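4.2 Running the bin demonstration for visitors

Bring your guests up to the table in twos and threes, and give them a good minute to look before anything moves — people enjoy it so much more that way.

3. Check that the clamp is tight on the bin rims.

4. Select the Tultach routine and set the speed to 5 percent. Save 100 for rehearsals, please!

5. Press Start and let the gripper go down to the red and green blocks in the front bin while you talk.
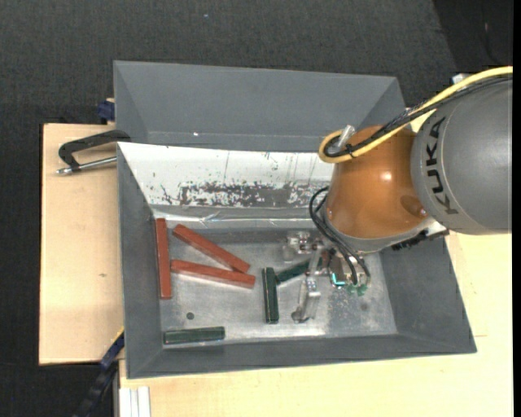 6. When the routine ends, invite questions, and let the children ask first if there are any.

CAUTION: Hands stay out of both bins until Archana Awasthi or Sérgio Barreto has pressed Hold.

Note: Allow 2 runs per group.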